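Pellirora: Progress Report to the Dastville Games Fund
Reporting period ending 2019-11-26
Prepared by the Ladudik studio team

1. Where the project stands

The closed alpha of Pellirora has been running on the new server build for the whole of this period. Three of the four playable maps are in the rotation. The fourth, Lei, was pulled after the first weekend of testing because players could get on top of the harbor wall and stay there for the rest of the round. The wall has been rebuilt and the map is back in internal testing.

We sent out 1,074 invitations to the alpha and 431 players have logged in at least once. Of those, 349 finished five or more matches. We had hoped for more sign-ins from the first batch of invitations. Many of the emails ended up in spam folders, and the second batch went out from a different address with better results.

2. Work completed

Party system. Players can now form a group of up to four and stay together between matches. Leaving a group in the middle of a countdown used to lock the lobby for everybody else in it. This is fixed.

Spectator mode. A first version is in. It follows one player at a time and has no free view. Switching between players takes longer than it should when a match is full.

Controller support. Movement, aiming and menus all work. The inventory screen still needs a mouse for splitting item stacks. We know this is annoying and it is next on the list for the interface programmer.

Bug reports. Testers sent in more duplicates than we could sort by hand, so the in-game report form now asks for the map and the round number. After merging, 22 issues are rated high priority. Most of them concern reconnecting after a dropped connection. A player who reconnects during overtime comes back with the wrong team color and, in some cases, no weapon.

3. Work behind schedule

Ranked play was planned for this period and has not started. The matchmaking code it depends on had to be reworked when queue times on weekday mornings went past ten minutes. The rework is in, and morning queues are shorter. Ranked play now moves to December, with placement matches first and seasonal rewards left for the next period.

The replay tool for tournament organizers is also late. Matches are recorded correctly on the server, but the viewer cannot yet skip backward without reloading the whole file.

4. Spending

Spending is within the approved budget. Server hosting cost more than planned and contract sound work cost less, as the outdoor ambience for two maps was finished in-house. We are asking to move the unspent sound money to hosting. No other changes to the budget lines are requested.

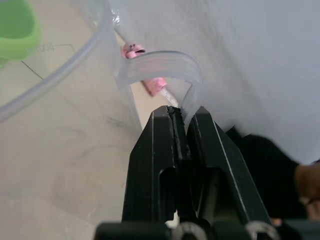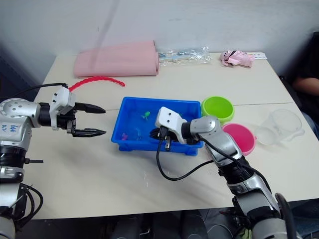 5. Plans for the next period

- Return Lei to the public rotation
- Close the reconnect issues before any new invitations go out
- Open placement matches to alpha players
- Finish stack splitting on controller
- Send the replay viewer to two tournament organizers for comments

The main risk is the reconnect work. If it runs past the middle of December, placement matches will slip with it, and we would tell the Fund before announcing a new date to players. The updated milestone table and the hosting invoices will be sent separately.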